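Farkum storage bin, white – 4 stars

Bought two of these in November for the kids' bath toys and one ended up in the kitchen holding fruit. Light, wipes clean in seconds, no sharp edges. Handle slot is big enough for my whole hand, wich the old Dalton one wasn't.

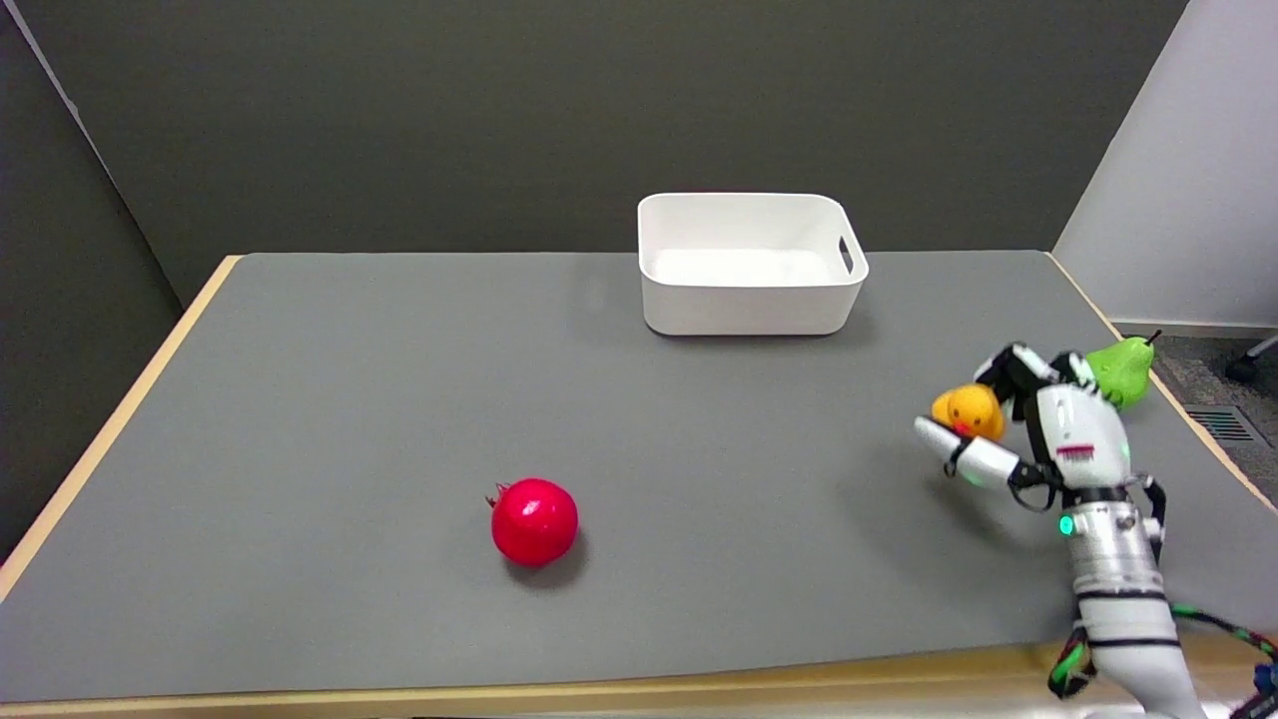 White bin at the back of the gray table, pomegranate in front.

Sides flare a bit so they stack inside each other when empty. Good. They do stick tho, had to twist hard to get them apart. No lid – would of paid extra for one. Had around 70 clothespins in the second one for a while, no cracks or bowing.

Scratches show up on the inside if you look. Don't care, its for ducks and pears. Would buy agian.

Irina Vasiliu, Feb 16, 2020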